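Filed under: Talks & Meetups / Workshop Builds

Two arms and a cup rack – speaker notes, Tumport shared workshop, 4th February

Start without slides. Ask who has bought a robot kit and who still uses it. Wait for the laugh, then move on quickly.

Who I am: Fionnuala, bench by the roller door. I've been building the Zendard since August. Two arms, two hands, one table. The arms are printed from the Mtshali plans. The hands cost more than the arms did and I trust them less.

The claim I want to pick at is "train it in simulation, then just run it on the bench". The word "just" is doing a lot of work. Say that slowly.

What the simulator is good at:
- letting me break things for free
- running overnight while I'm at home
- telling me early that a reach is silly

What it's bad at: friction, cable drag, fingers that flex, a table that isn't flat. Ours isn't flat. I've shimmed it twice and it still rocks when someone uses the pillar drill.

Numbers, keep it short. Cup onto rack, 70 runs in the simulator, 20 on the bench with the same settings. Five of the bench runs finished. I don't count the ones where I nudged the rack. (Wian does. We've argued about this, let him have his say in questions.)

Don't oversell the five. Same cup, same starting spot, same evening. If anyone asks whether it would cope with a mug with a handle, the answer is no.

Costs slide: skip if running late. If not, point out that the second arm doubled the bill and so far it mostly hovers. I keep being told two arms will pay off with handovers. Maybe. I'd want to see one on the bench before I believed it.

Jimard joints – somebody always asks. They're fine. They get noisy. Buy spares.

Advice for anyone starting: build one arm, do one dull job with it, and write down every failure before you touch the settings. I didn't, and lost most of the autumn.

Last slide, the cup job in the simulator, left hand round the lavender cup and the yellow rack behind. Leave it up during questions.

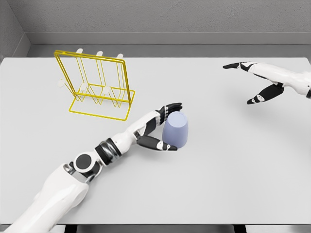

Wian Coetzee: I'd still count the nudged runs, as long as they go in their own column. Five out of 20 on a table that rocks tells us as much about the table as it does about the arms. Bolt it to the floor, run the same 20 again and then be as gloomy as you like.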